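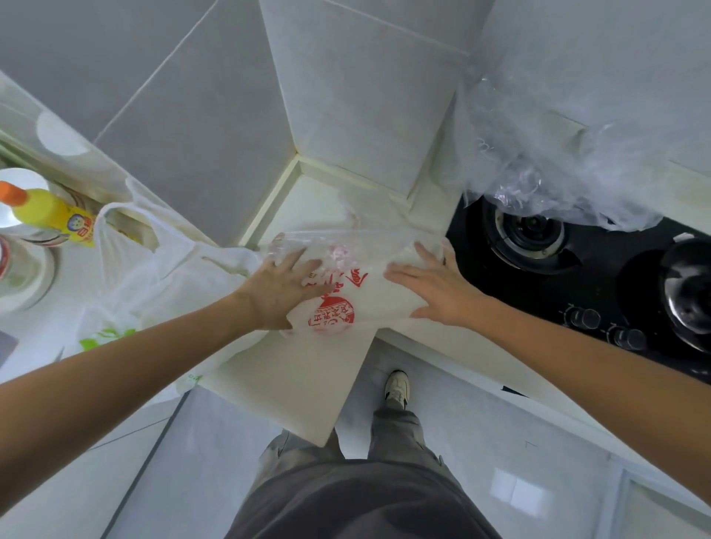

Incidencia 1471 – Alegaciones rechazadas en el trámite de cannabis medicinal
Producto: Jurix, módulo de información pública
Estado: resuelta, en observación
Prioridad: 3
Apertura: 31 de marzo de 2024

Síntoma
El formulario de alegaciones al proyecto de norma sobre dispensación de cannabis medicinal devuelve "Expediente cerrado" al pulsar Enviar. El plazo legal sigue abierto hasta agosto. El fallo afecta a particulares y a asociaciones de pacientes. Los envíos por registro presencial entran con normalidad.

Entorno
Jurix en producción, pasarela de firma Prallevel, almacén documental Fludoreck. El error se reproduce con certificado y con clave permanente.

Registro
1. Se revisa la ficha del expediente. Fecha de fin de plazo correcta. Indicador de estado: "En consulta".
2. Se repite el envío sin adjuntos. Mismo error. Queda descartado el límite de 100 MB por alegación.
3. Se consulta la traza de Prallevel. La firma se valida y el rechazo llega después, en la respuesta de Jurix.
4. Se compara con otro trámite abierto de la misma dirección general. Ese admite envíos. Diferencia localizada: el expediente afectado hereda el calendario de la norma anterior, ya derogada.
5. Se desvincula el calendario heredado y se regenera la caché de plazos. Cinco envíos de prueba, todos con justificante.

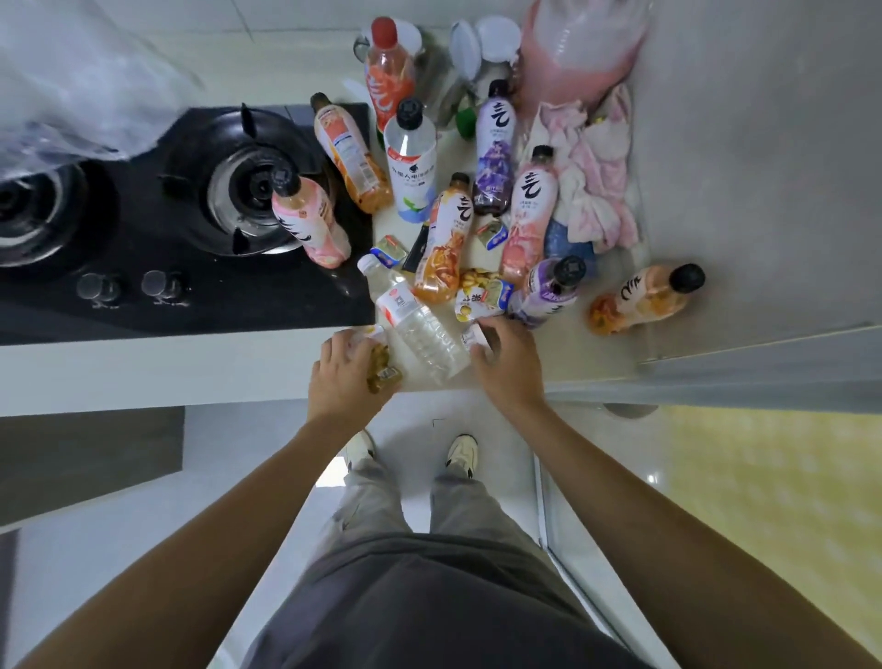

Encimera de cocina con botellas de bebida junto a los fogones

Causa
Al clonar un expediente, Jurix copia la referencia al calendario de origen. La validación del envío lee esa referencia y pasa por alto la fecha visible en la ficha.

Pendiente
– Recuperar de Fludoreck los borradores firmados y no registrados. Falta criterio del área jurídica sobre la fecha de entrada que les corresponde.
– Corregir el texto del error. "Expediente cerrado" induce a pensar que el plazo ha vencido.
– Revisar los demás expedientes clonados. No reabrir plazos a mano desde la consola.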